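Die Flasche

Der Auftrag kam im Februar von Futano. 1592 Durchgänge wollten sie haben, alle mit Spielzeug, alle von Hand gesteuert, abzuliefern an die Zentrale in Loston. Vega Quintana hatte die Nachtschicht übernommen, die um zehn begann. Nachts war es im Labor still, und das System lud schneller hoch.

Sie setzte sich ans Pult, schob die Hände in die Führungen und rief die erste Aufgabe auf. Greifen, anheben, halten, ablegen. Für jede Aufgabe gab es ein Blatt mit elf Zeilen, von denen die meisten verboten, was man tun wollte. Nicht nachgreifen. Nicht zögern. Gegenstand nicht schieben. Wer zögerte, brachte dem System das Zögern bei, so stand es in der Anleitung.

Mit der roten Flasche kam sie nicht zurecht. Sie war glatt und lief nach unten breiter zu, und wenn Vega die Finger zu tief ansetzte, rutschte sie nach oben weg. In den ersten zwei Stunden hatte sie 100 Durchgänge aufgezeichnet und 38 davon selbst verworfen. Gegen Mitternacht fand sie den Winkel. Man musste schräg von oben kommen und knapp unter dem Hals zudrücken.

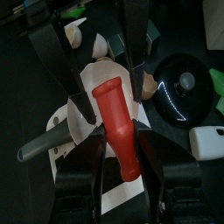

Du verwirfst zu viel, schrieb Arroyo im Protokollfenster. Wenn nur die schönen Griffe übrig bleiben, lernt es nie, wie man einen schlechten rettet. Lass die verrutschten drin und markier sie.

Vega las es zweimal. Arroyo saß in Loston und prüfte, was aus den Labors hereinkam. Sie kannten sich nur über dieses Fenster. Einmal hatte er ihr ein Rezept für Linsensuppe geschickt, ein anderes Mal eine Liste mit 400 Dateinamen, die alle falsch geschrieben waren.

Auf dem Blatt steht, sauber oder gar nicht, schrieb sie zurück.

Das Blatt ist von Jarico, kam die Antwort. Jarico hat nie an einem Pult gesessen.

Sie machte eine Pause und aß im Gang ein Käsebrot. Dort hing ein Plan der Fluchtwege, den sie inzwischen auswendig kannte. Als sie im Herbst angefangen hatte, war sie davon ausgegangen, dass man der Maschine etwas zeigte, so wie man einem Kind zeigt, wie man eine Schleife bindet. Nach ein paar Wochen träumte sie dann von Greifern. Im Supermarkt ertappte sie sich dabei, dass sie eine Dose mit Daumen und Zeigefinger nahm und kurz hielt, bevor sie sie in den Wagen legte. Eine Sekunde halten, Zeile sieben.

Ihre Mutter hatte sie am Telefon gefragt, ob sie sich damit selbst abschaffe. Vega hatte gesagt, dass sie den Job vorher auch nicht gehabt habe. Danach hatten sie über die Heizung gesprochen.

Um halb eins saß sie wieder am Pult. Sie stellte die Markierung auf »Teilerfolg«, was sie bisher nie getan hatte, und fuhr die Arme in die Ausgangsstellung. Für den zweiten Block war umgeräumt worden. Die Flasche lag jetzt mit dem Boden nach vorn schräg über dem Rand der Schale, rechts davon stand das rosa Tablett mit der Karotte und dem übrigen Gemüse. Auf der linken Seite stand das Holzkästchen mit dem Schlitz, das erst in der nächsten Woche an die Reihe kam.
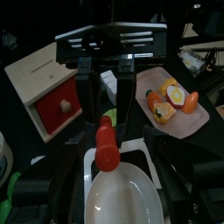 Sie ging absichtlich zu tief hinein. Die Flasche drehte sich weg, Vega setzte nach, bekam sie am Hals zu fassen und legte sie ab. Vierzehn Sekunden, viel zu lang. Sie speicherte den Durchgang und schrieb in das Kommentarfeld: verrutscht, nachgegriffen, abgelegt.

Beim nächsten Mal kam sie gerade und traf trotzdem schlecht, ohne Absicht. Auch den behielt sie. Es war ein merkwürdiges Gefühl, die eigenen Fehler durchnummeriert in einer Spalte zu sehen.

Gegen vier meldete sich Arroyo noch einmal. Er habe die neuen durchgesehen, schrieb er, und Nummer 71 sei gut.

Vega öffnete Nummer 71. Es war einer von den zögerlichen. Die Finger standen über der Flasche, gingen ein Stück nach links, kamen zurück und griffen dann zu. Sie erinnerte sich an den Moment. Sie hatte überlegt, ob sie zu Hause das Fenster zugemacht hatte.

Sie ließ die Aufnahme ein zweites Mal laufen. Dann schloss sie das Fenster und rief die nächste Aufgabe auf.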